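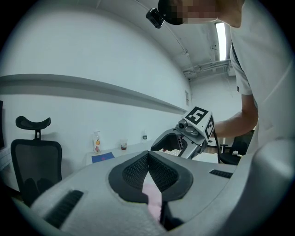 Ticket 3769: Rechnungsexport Munerlow bricht ab
Status: wartet auf Rückmeldung
Eröffnet: 10. Jan. 2021

Havlíček: Der Export hört nach 1000 Zeilen auf und meldet »Erfolgreich abgeschlossen«. Die Zuversicht ist beneidenswert, der Kunde Šimek hätte trotzdem gern den Rest.

Cronin: Bitte Cache leeren und neu anmelden.

Havlíček: Zweimal gemacht. Wieder 1000 Zeilen, wieder Erfolg.

Cronin: Steht unter Export > Erweitert ein Zeilenlimit?

Havlíček: Das Feld ist leer. Trage ich 5 ein, kommen 1000. Es hat offenbar eine eigene Meinung.

Cronin: Leer heißt Standardwert, und die 5 wird erst nach »Übernehmen« gespeichert. Der Knopf sitzt ganz unten, hinter dem Impressum. Fix ist für Februar geplant.

Havlíček: Welches Jahr?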